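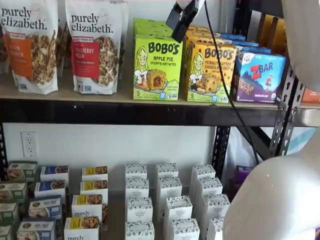 Figure 4. Gripper over the upper shelf of the test bay, with the gripper cable passing in front of the stock and the arm at right.

4. Rules for working at a stocked shelf

4.1 Where the rules came from

The Plirnen rules grew slowly, and rather untidily, out of notes that operators kept beside the control desk. We had begun the project with a sensible enough set of instructions borrowed from our earlier work on open tables, and we supposed (a little too cheerfully, looking back) that a shelf would be much the same as a table with a bit less headroom. A shelf asks for a good deal more thought. It has a front edge, a beam under that edge, posts at the sides and very often another shelf full of goods below, and each of these can be met by a part of the robot that the operator isn't watching at the time.

The first full draft was issued on 15/07/2019 and tried out at two sites, Cleva and Junier, over 3880 logged approaches to a shelf. By an approach we mean any movement that begins with the gripper at its waiting position and ends either with a grasp or with a return to waiting. Of these, 435 were stopped early by the operator or by the controller. We read through the notes on every one of the stopped approaches, and the wording given in the rest of this section is the wording that came out of that reading, with a few later changes made for the sake of plain speaking.

4.2 The whole arm counts

Our oldest rule, and the one we'd keep if we had to throw away all the rest, is that a path must be checked for the whole arm and everything fastened to it. Planning software will do much of this for you. The Xenos planner used at both sites holds a model of the arm links and the gripper body, and it is very good at keeping those apart from a shelf it has been told about. What it did not hold, in the version we used, was any model of the cable.

Figure 4 shows why we came to care so much about that gap. The gripper is above the green and yellow boxes, held at a slant, and if one looks only at the gripper the matter seems simple enough. The thin black cable, though, runs down and to the right, past the yellow box and across the left side of the Z Bar box, and then carries on below the shelf edge. A cable lying across the front of a product in this way may do no harm at all while the arm is still. The question an operator has to ask is what will lie between the cable and the arm on the way out, and it needs asking before the way in.

The rule therefore reads: "Before each approach, trace the cable by eye from the gripper to the first fixed clip, in the waiting position and again in the reach position. If it crosses the face of any item in either position, shorten the free length or choose another path." We tried a softer form of words, asking operators to "take care with cables", and found that people read it kindly and then carried on as before.

4.3 Beams, posts and the shelf below

It is natural to watch the fingers, and we don't blame anyone for doing it. The lower part of the arm, meanwhile, may be passing much nearer to something solid. In the bay in Figure 4 the upper shelf rests on a thick black crossbeam, with a perforated upright and a second post towards the right, and a diagonal brace joining the post to the beam. The broad white curve of the arm takes up a good part of the view low on that same side, with the boxes nearest to it on the lower shelf partly hidden behind it.

We ask that beams, posts and braces be entered in the shelf model as solid parts with their true outlines, measured at the bay itself. Makers' drawings were a poor guide, chiefly in the matter of braces, which at both of our sites had been fitted in places the drawings did not show. The height of the upper shelf at Cleva was entered from the drawing as 810 mm, and stayed that way for some weeks after the shelf had been moved up a few holes on its uprights. Anyone who has worked with shelving of the perforated kind will know how easily that happens, and so the rules now call for a fresh measurement whenever a shelf is moved, however small the move, and a signature in the bay log to go with it.

Goods on the lower shelf are to be treated as part of the workspace even when every item in the day's list is on the upper one. Stock down there should be modelled as one solid block, up to the top of its tallest item and out to the front of its nearest one. Operators grumbled that this closed off some handy paths. They were quite right, it does, and we kept the rule all the same.

4.4 Mixed packaging

Cartons make pleasant work for a robot. They keep their shape, they line up one behind another, and a fair guess at the size of one serves for its neighbours. Pouches are less obliging. The granola pouches at the left of the upper shelf are crinkled at the top, and a crinkled top is a weak place to judge height from, whether the judging is done by a person or by a depth sensor.

For soft packs we set down two requirements. The approach height is to be taken from the highest point of the pack, folds and all, and the closing force is to be chosen separately from the one used for cartons, with its own line in the settings file. Where soft packs and cartons stand on the same shelf, the operator confirms the setting at each change from one kind to the other. This confirmation was disliked at first, and we had several long and good-humoured conversations over it, but 530 of the approaches at Junier involved such a change and we could find no tidy way of letting the software decide by itself.

Items standing close behind the front one also deserve a mention. A row of matching boxes tempts one to teach a single grasp and repeat it down the row. The rules allow this only when the front box has been taken away and the next one has been looked at afresh, because boxes further back are seldom quite square to the one in front.

4.5 Waiting positions

An arm left above a stocked shelf between tasks should be somewhere its operator has chosen on purpose. We ask for a named waiting position for every bay, clear of the goods and clear of the front edge, to which the arm returns whenever a task list is paused. Hovering over the next item is permitted during a task and for as long as an operator is at the desk. If the operator needs to leave, even for a moment, the arm goes back to waiting first and the bay log is marked to say so.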